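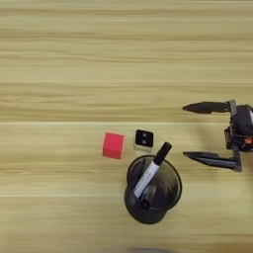
Veto arm kit: worth 492 quid?

tannoyed
Had mine since October, so thought I'd put some notes up. It's the Veto desktop arm with the Prirkov long fingers (the tapered black ones) instead of the stubby pair it ships with. Assembly took me 13 hours and the manual is dreadful. Once it's calibrated though, I love it! I've got it on a red cube, a little black block and a marker in a pen cup, all bunched up close together, and the long fingers get into gaps the stubby ones never could.

gearloose8
Does the marker come out of the cup, or does the whole cup come with it? Mine drags everything across the table.

tannoyed
Bit of both. Cube is easy, 40 goes without a drop. The marker I'd call a work in progress — try coming in higher, up by the cap.

Bontu Seyoum
I'd still say get the Matsuda. Dearer, yes, but you're not spending a weekend swearing at cable ties, and their support answers emails.

tannoyed
Can't agree, sorry. I tried a mate's Matsuda and the software drove me up the wall. Plus you can't swap the fingers.

Bontu Seyoum
You can on the newer one. Kultness sell the adaptor.

gearloose8
Kultness had none left when I looked last night. Are the Prirkov fingers a straight bolt-on for the Veto, or do I need different brackets?

tannoyed
Straight on, same screws. Redo the calibration afterwards or it'll close in the wrong place.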